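The Long Way Around to a Short Service Record

My grandfather drove a fuel truck in the war, and for most of my life that was the whole story. He'd say it at Thanksgiving, somebody would ask what kind of truck, and he'd say "a slow one" and reach for the potatoes. So when I finally sat down to find out what his company did between the landing and the river crossing at Urrutia, I figured I'd need an afternoon and maybe a second pot of coffee. That was in June, two years ago, and I'm still at it.

What I've fallen into (and I do mean fallen, the way you fall into a hedge) is the paperwork of army supply. Fuel, mostly. Every can that went forward had a slip that went back, and a surprising number of those slips were kept, tied up in bundles and put in boxes at the records room in Atbridge. The clerks who wrote them had no idea anyone would ever read them for pleasure. They wrote the unit, the dump it drew from, the gallons, and now and then a remark, and the remarks are where I lose whole mornings. "Driver asleep, signed for by cook." I've read that one out loud to everyone I know.

You do most of this kind of work sitting down, at a table, with one thing open in front of you and another waiting its turn, and after a while you get very fond of a good table.
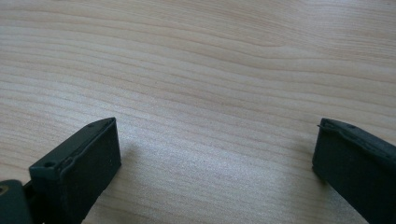 A clear stretch of tabletop.

The trouble with the fuel slips is that they don't agree with the war diary. The company's diary says it moved up to Rolier in the night and was issuing fuel by 6 in the morning. The slips have the same trucks drawing 2000 gallons at Grorura at 5, and Grorura is 20 miles back over a road that the engineers' own report calls "poor to none." Somebody is wrong. For a long time I assumed it was the slips, the diary being typed and the slips being written in pencil by a man who was probably standing in the rain. I'm a little ashamed of that now.

It was Kazimír Šťastný who set me straight, by letter, four pages on both sides. A war diary, he wrote, was very often put together at the end of the month by an officer with a headache and a stack of notes, while a slip was filled in on the spot, and a driver who got the gallons wrong would hear about it. He thought the diary gave the time the company was ordered to open at Rolier, and the slips gave what the trucks were doing. Orders get copied down as if they'd happened – he'd seen it again and again with bridging units, where a bridge is "open" on paper half a day before anything heavier than a jeep goes over it.

Once I had that in my head I went back through the bundles and started laying out each truck's day on its own sheet, and the thing began to move. You could see them leave the beach dump, bunch up at the crossroads, and wait. Up to 1000 cans sat in one field for a night and a day while two headquarters argued over who owned them, and the argument is all there too, carbon copies and all, getting more polite as it gets angrier. I don't have my grandfather's truck yet. The drivers signed with initials, when they signed, and his were shared by at least one other man in the company, who had much nicer handwriting.

I've gotten a lot from the published histories as well, though you do have to be patient with them. Fuel gets a paragraph if it runs short and nothing at all if it doesn't. The regimental books are better, being written for the men who were there and who would've complained, and the one for the neighboring truck company has a folding map in the back with every dump marked, including a small one south of Rolier that isn't on any official sheet I've found.
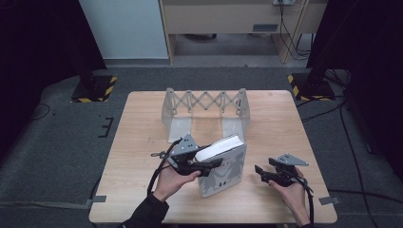
Santino Carrasco would tell me not to lean on that map too hard. The books were drawn up from memory at a reunion, he said when I called him about it, and a dump that three old friends remember may have been a dump, or it may have been a place where they once had a very good breakfast. He'd want a slip with the name on it before he put it in ink. He did allow that pencil would be all right.

So it's in pencil, on my own copy, with a question mark beside it. There are two more boxes at Atbridge covering the weeks after the crossing, and I've put in for both of them. The first is supposed to hold the workshop tickets, which list trucks by number along with whatever was the matter with them, and I'd dearly like to find one that was in for being slow.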